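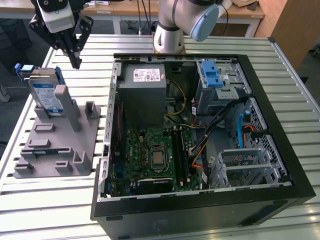 I've had the Heltach magnetic screwdriver set on my desk since May, and I keep getting asked if it's worth the money, so I'm finally writing this up. Short version: mostly yes, with a couple of gripes that would have annoyed me a lot more if I'd paid full price (I got mine for 15 bucks off in a spring sale).

You get a handle, an extension shaft, a flexible shaft and 60 bits in a hinged case. The bits sit in foam, and the foam is my first gripe. It holds them so tight when it's new that I was picking at them with my fingernails for the first week! It has loosened up since then, and now they pop out fine, although the tiniest ones still like to hide down in their holes.

The handle is great. It's a bit fatter than my old Zera one, and the cap on the end spins really freely, so you can rest it in your palm and just twist with your fingers. I've done eyeglass hinges, the battery door on a kitchen scale, a game controller with a sticky trigger, and a whole afternoon of old desktop computers. The computers were what sold me. Case screws are easy with anything, but there's always one down in a corner that you can't get your hand near, and the extension shaft was just long enough every time.

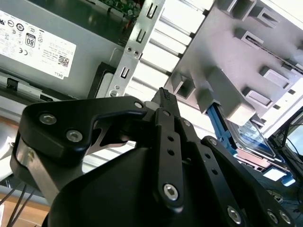 Inside a desktop computer case, where elbow room is always short.

The magnet is strong enough to carry a screw upside down and not so strong that you fight it when you let go. My friend Shafiq Bhattacharjee borrowed the set for a weekend to fix his laptop hinge and gave it back with one complaint, that the flexible shaft is useless. I kind of agree? It bends fine, but put any real force on it and it winds up like a rubber band. I used it for maybe 10 minutes total and it's lived in the case ever since.

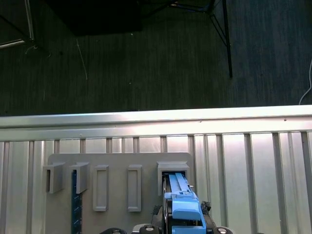
Now for the bits themselves. The Phillips ones have held up nicely and I've been pretty rough with them. The hex bits fit snug. The small Torx bits are softer than I'd like, and I've already rounded one off on a stubborn screw (my fault, partly, I was leaning on it hard). Heltach sells a pack of 13 replacements, but you can't buy a single bit, and that bugs me.

The labels are another thing. They're printed on the lid in pale gray, and at night under my desk lamp I can barely read them. I ended up going over the ones I use most with a paint pen.

If you only open something up once a year, get a cheaper set and don't worry about it. If you're always taking things apart like I am, I'd buy this one again, just wait for a sale. Four stars from me, and I'd bump it up if they fixed that shaft.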